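Chapter 10
Materials at the Table
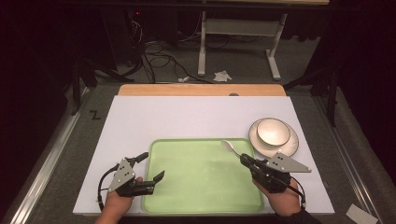 Figure 10.1 A green plastic tray with a cream bowl and plate, both dark-rimmed.

Most of the things we eat from are made of clay, glass, metal, wood or plastic. Each material was chosen by someone, and each has a cost.

The town of Durninden once had 23 potteries. By the time Zodwa Mokgethi began her study of the local kilns, nearly all had closed, and the Mahlangu works employed 36 people. Its order book for one April lists 871 plates – most of them for school kitchens.

In this chapter you will learn how clay is fired, why glazes crack, and how plastics came to replace pottery in many kitchens. Section 10.1 begins with the clay itself.

Key terms: glaze, kiln, earthenware, thermoplastic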